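4.2 Cleaning and drying your shoes

Before you start, read the care label inside the tongue. Do not use the Zurwood dryer for suede.

1. Take out the laces and the insoles. Wash them separately by hand.
2. Brush off dry dirt with the soft brush.
3. Mix one cap of Prokora cleaner with 2 liters of lukewarm water.
4. Clean the sole first, then the upper part. Wipe with a clean cloth.

Lay the shoes on their sides on a flat surface and check that no foam is left.

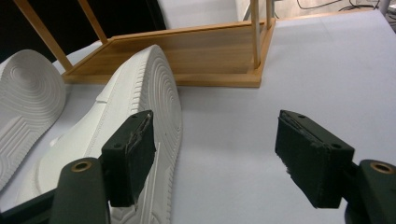
Fig. 7. White sneakers laid on their sides.

5. Put one shoe on each drying tube and set the timer to 30 minutes.
6. Let the shoes cool before you put the insoles back.

Note: Thick soles can need a second cycle.

CAUTION: Never cover the air outlet. Keep the power cord away from water.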